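The Evbridge robotics club met again in December, and I have once more volunteered my wrists.

For anyone who skipped the last few posts (my mother, mainly), our student project is called Conby. Conby will someday clear a table. For the moment Conby is a folder on Zaid Azar's laptop and a set of grippers that we carry through the air by hand, picking things up so that a robot arm can later learn to do the same. I signed up to write code. I have written 14 lines of it.

Lungile Mabuza runs the sessions with a stopwatch and a tone of voice. Her target for the term is 2000 usable recordings. We started the evening at 755, a number she had put on the whiteboard and underlined, in case we felt good about it.

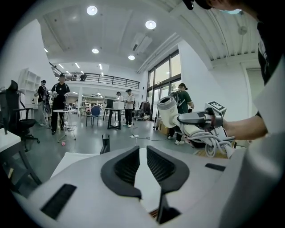
Clilemura, Issue 14

Clilemura is the club newsletter, by the way, and I'm told a shorter and more dignified version of this post will run in it.

Before any real recording there's the warm-up. You put on your cap, take a gripper, and get used to opening and closing the fingers at a sensible speed. My sensible speed is apparently "lobster." Zaid moves his like he's defusing something, and his recordings get kept. Mine go in a folder named Mokgethi, after our first prototype, the one that dropped everything.

The tags on top are how the software works out where the gripper is. Cover one with your sleeve and the track wanders off through the wall. I did this for most of an hour before Lungile came over and rolled my cuff up for me, like I was four.

We got 230 recordings done by nine, and she wiped off the old total and wrote the new one without underlining it. I'm choosing to take that as praise.

Next time we move on to cups. Plastic ones, Zaid says, after a look in my direction.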